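Print this page | E-mail this page
Shares: 7 | Comments: 6

GRALTENERO OPENS ITS NEIGHBORHOOD TEA GARDEN FOR THE SEASON

Graltenero is delighted to announce that the tea garden behind the old mill house on Abera Street will open its gates again on 13th May, and we would love to see every one of our neighbors there, whether you have been coming for years or have only ever peeked over the wall on your way to the bus.

It has been a long, wet winter, and there was a good deal to put right. The gravel paths have been raked and topped up, the two big pear trees have been pruned (rather hard, we admit, but they are already in leaf), and the kitchen has a new stove that no longer needs a firm kick to light. The 238 seats that were in storage have all been scrubbed and set out again.

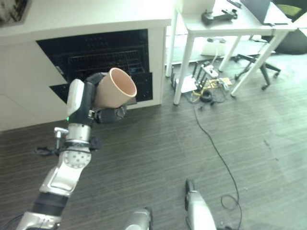 A peach-colored cup, tilted to show its pale pinkish inside.

"My grandmother used to say a garden is only finished when people are sitting in it," said Oddur Briem, who manages the tea garden for Graltenero. "I think of her every spring when we carry out the first tables - and then I think of my back."

The menu will please our regulars, we hope. The Anisano blend, with its touch of aniseed and orange peel, is back after a year away, and so is the Cokia cake, a dark, sticky ginger loaf served warm with a spoonful of cream. Children's portions are available all day, and dogs are welcome on the lower terrace so long as they stay on a leash.
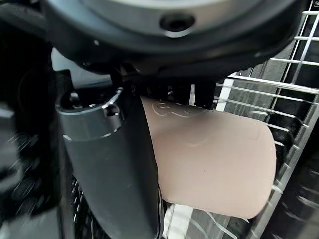

Issue No. 1583

On opening day the first pot of tea at each table is on the house, and there will be fiddle music under the pear trees from the middle of the afternoon until closing. If it rains, the music will move indoors to the long room and we will all squeeze in together.

No booking is needed for groups of up to six. Larger parties are asked to speak to the kitchen a day or two ahead, so that there is enough cake to go around.

E-mail this page | Print this page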